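3.2 Cord storage at the work tables

Second part of the study covers loose cords and where they end up. We logged 845 put-away events over the January period at the Draltevbridge site, all power cords, no data cables (those go in a seperate paper). Sorting was done by Sunita Achterberg and checked once against the log sheets. Disagreements went to a second reader — 83 of them, mostly over what counts as "coiled."

Three kinds of container: lidded bin, hook rail, open cardboard tray. The tray was never part of the plan. People cut down shipping boxes and kept using them, so we added it as a category in week two. Low walls, one flap usually left on. Easy to drop a cord into from any side, and easy for the cord to hang back out again.

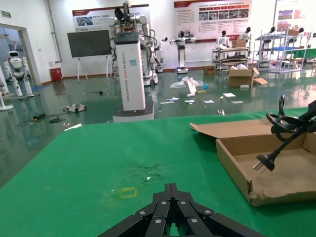 Figure 4. Power cord and open cardboard tray on a green tabletop. The cord lies over the right part of the tray, with the plug inside.

Coding rule for partial placement: if the plug is inside the walls, the event counts as "in," even with loops over the edge. Oprea coding scheme does it the other way and wants the whole length contained. We tried both. Under the strict rule the tray looks much worse than the bin, under ours the gap mostly closes. Both versions are in the appendix.

Wear on the cardboard was noted but not scored. Staining along front edges, soft corners, flaps bent back. Trays were swapped out only when a wall gave way, so age varies a lot between tables and we can't separate it from table effects. A limitation.

Table markings also not scored. Some tops carry outlines left from earlier layouts, and the Bermont group has suggested that people line containers up with them. Possible. Our log has no position field so we cant say.

Untangling time, next section, uses a subset of 10 cords only, same length and same plug type thoughout.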